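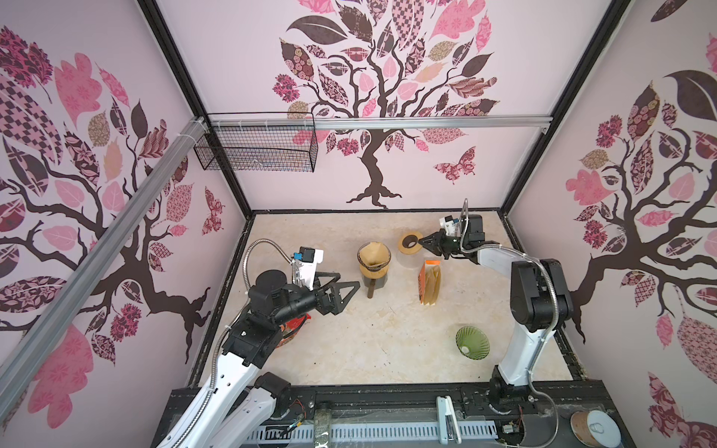
House rules for a coffee-making robot bench

Posted 2020-09-13 in Workshop notes

I promised way back in January that I'd write up the rules we use at our two-armed bench, and then life got in the way (and so did a kitchen reno, but that's a story for another post). A few of you have written since to ask how we keep things orderly, so put the kettle on, because I do go on a bit once I get started!

The rules live in a document we call the Kerr sheet, after the street our first workshop was on. It began as half a page taped to a cupboard door and it's now 8 pages long, which I'm a little embarrassed by. Most of it is plain common sense. I still read it through before a session, the way my mum reads a recipe she's made her whole life.

The first rule is about hands. When the arms are powered, your hands stay outside the enclosure, full stop. If a paper filter slips or a dripper gets knocked over, you stop both arms, say "stopped" out loud, wait for the other person to say it back, and then reach in. It feels terribly silly the first few times, a bit like playing at being airline pilots, but you get used to it. I've even caught myself saying "stopped" at home before getting toast out of the toaster.

Glass has a section all to itself. We close the fingers slowly on anything that can shatter, and we look over the rim and the base for chips before each session. A chipped piece goes straight in the bin, however fond of it you are. Wooden things are more forgiving, so anyone new to the bench starts on those.

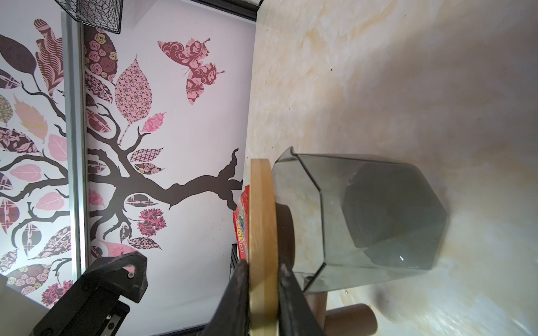
The grip settings get written down too, every time they're changed, with the old value left readable beside the new one. We used to overwrite them and trust our memories, and my memory is no good at all. Our logbook is up to entry 418 now, and you'd be surprised how often I go back through it looking for some setting I was sure I'd never need again. Entry 278 is the one I send people to, the day we agreed that both arms must never be told to go for the same object unless the handover has been tried at low speed first. That took a whole afternoon and most of a banana loaf to settle, but it has saved us a lot of grief.

Then there's the layout rule, which I'll admit I fought against. Whatever the task needs goes in the middle, where both arms can reach it comfortably, and anything extra gets noted in the log before we begin. I thought this was fussy. I'm a cluttery person by nature and my desk is a disgrace! But if you want to compare one session with another, you do need to know what was on the table, and a line in the log costs you all of a minute.
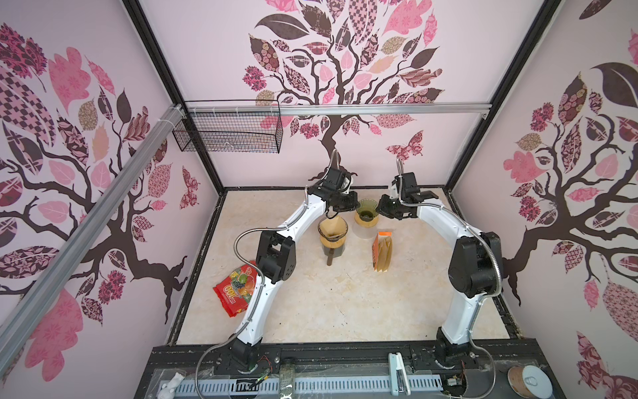 Photo: Prevach workshop

Cables are the other thing I nag about. Before we start, each arm gets moved through its whole reach at the slowest speed while one of us watches the conduit for anything tight or rubbing. We borrowed that habit from the Wumton folks, whose checklist is much tidier than ours, with proper coloured headings and everything. I keep meaning to redo the Kerr sheet in the same style.

If you're writing rules for your own bench, my advice is to keep the stop procedure on the first page and in big letters, and to let the newest person read the whole thing aloud. They'll trip over all the bits that make sense only to you. Ours had a line about "the usual side" that had sat there for ages, and it took a newcomer to ask which side was usual. We had two different answers in the room.

Next up is the Jokow write-up, where I'll go through how we label recordings and what we do with the spoiled ones. I've got most of it drafted already, and if you'd like a copy of the Kerr sheet in the meantime, leave a comment and I'll send it along once I've fixed the page numbers.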